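Workshop tips: how to read a robot cup-handling result before you copy it

Every few weeks somebody sends us a link to a clip of two arms doing something with a takeaway coffee, and asks whether they could have the same at the end of their bench by July. Usually the answer is no. Sometimes it's maybe, but only after a fortnight of fiddling that the clip leaves out. These are the checks we go through at Stunstead before spending any money.

Look at the table first

A clear white top and a plain wall make life easy for any vision system. Your bench has a vice on it, a mug, three pencils and the lid of something. If a method has only been run on a bare surface, treat the score as a score for bare surfaces.
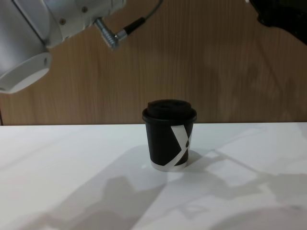

One cup, one white table, wood-grain wall behind.

Tip: ask for the clutter run. If there wasn't one, do it yourself before you do anything else. Put five things from your own drawer next to the cup and see what happens to the numbers. When Irena Czarnecka tried this with the Drivard method, which is meant to learn a two-handed job from a small set of demonstrations, it went from 9 good tries to 3. The write-up had one line on clutter, in the section on future work.

Watch the shadows

Arms that hang over a table throw big soft shadows on it, and the shadows move whenever the arms do. A method trained under one lamp can end up leaning on them without anyone meaning it to. Switch the lamp to the other side of the bench and run again. It costs nothing. If you have a window, run once in the morning and once after tea with the blind up.

Do not let anyone tell you the lighting was "controlled" as if that were a point in its favour. Your garage isn't controlled.
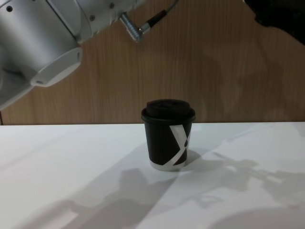 The same goes for where the cup starts. Plenty of papers say the starting position was "varied" and then you find it was varied by the width of a thumb. Mark a grid on the table with masking tape, squares as wide as your hand, and work through all of them, including the far corners where the arm has to stretch. Write down the failures by square. You will nearly always find a comfortable patch in the middle and a sulky border all round it, and one average figure hides the lot.

While you're at it, try another cup. A dark cup on a white top is kind to a camera. Use a plain white one, then a clear one, then one with the lid slightly askew. We keep a box of odd cups for this and it has been more use than most of the software.

Ask what the second arm is for

Two arms double the cost and more than double the ways to have a collision. Radosław Witkowska, who wrote up the Pradine trial for us, is keener on them than I am – he thinks lids, sleeves and straws all want a second hand. Fair enough for lids. For a good many bench jobs, a lump of wood with a hole cut in it holds the cup as well as an arm does, and it never needs calibrating.

So run the job with one arm and a holder, and only then with two. If the method's authors skipped that comparison, the result says very little about whether two arms were needed.

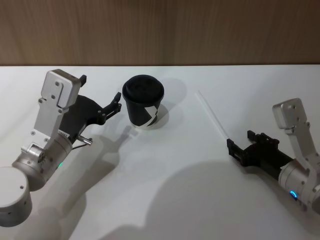
Both grippers facing the cup, with the thin white rod lying between it and the right-hand one.

Thin pale things on a pale table

Straws, stirrers, cable ties, cotton buds. Anything slim and whitish is hard to pick out against a white top, for me as well as for a camera. Lay a dark tea towel or a sheet of sugar paper underneath and run again. If the score jumps, the grasping was probably fine and the seeing was the trouble, so don't go buying new fingers.

Counting tries

Count every try, including the ones where somebody nudged the cup back "just to save time". Rautiainen's notes are good on this and list each nudge separately. Most don't. I'd want at least 2 people scoring, not comparing sheets until the end.

Last revised 12 April 2026. The tape we use for grids is the low-tack sort; the ordinary stuff leaves gum on a white top and white spirit only moves it about.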